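Wir planen den Kauf unserer ersten Sortierzelle — und suchen dafür Verstärkung!

Flalance, Team Beschaffung und Anlagenplanung
Projektmitarbeit (m/w/d), 20 Stunden pro Woche, Start im Januar

Im Projekt Zarkuven sollen zwei Roboterarme an einem gemeinsamen Tisch kleine Haushaltsartikel aus Kunststoffkisten greifen und umsortieren. Der Versuchsaufbau steht, das Investitionsbudget für die Serienzelle noch nicht. Genau da kommst du ins Spiel.

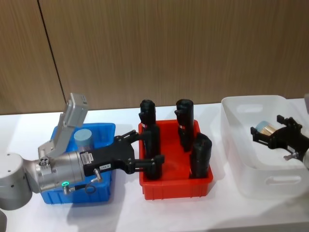
Du arbeitest eng mit Tudor Bucur zusammen, der bei uns die Anlagenplanung leitet und sich über jede gut begründete Rückfrage freut (wirklich, er sammelt sie). Gemeinsam schreibt ihr das Lastenheft, holt Angebote ein und rechnet durch, was Arme, Greifer, Kabel, Behälter und Ersatzteile über die gesamte Laufzeit kosten. Die Artikelliste umfasst 238 Positionen, und jede davon stellt andere Ansprüche an den Greifer.

Deine Aufgaben:
Angebote von Roltow und Collado vergleichbar machen, auch bei Wartung und Lieferzeiten
Budgetplan mit Reserve für Greiferfinger und Verschleißteile aufstellen
Stellflächen, Stromanschlüsse und Schulungstage einplanen
Bei Greifversuchen dabei sein und die Ergebnisse ins Lastenheft übertragen

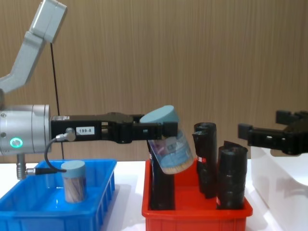 Muss ich Roboter programmieren können?
Programmierkenntnisse verlangen wir keine, die Steuerung übernimmt das Team von Aqeel Marwat. Du solltest aber Datenblätter lesen können und keine Scheu vor Tabellen haben.

Das bringst du mit: eine kaufmännische oder technische Ausbildung oder ein laufendes Studium, sicheres Deutsch und Lust, bei Lieferanten auch ein zweites Mal nachzufragen. Erfahrung mit Ausschreibungen ist schön, vieles lernst du aber bei uns.

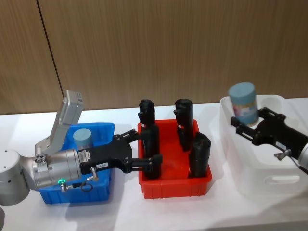 Zwei Arme, drei Kisten: Greifversuch im Projekt Zarkuven

Wir bieten 30 Urlaubstage, bezogen auf eine Fünftagewoche, flexible Zeiten ab 7 Uhr und einen eigenen Platz direkt neben dem Versuchstisch. Fürs Fahrtgeld gibt es bis zu 300 Euro im Quartal.

Schick uns deinen Lebenslauf und ein paar Zeilen dazu, welche Anschaffung du schon einmal geplant hast — das darf gern auch eine Vereinsküche gewesen sein. Bewerbungen bitte an Tudor Bucur, Stichwort Zarkuven. Wir freuen uns auf dich!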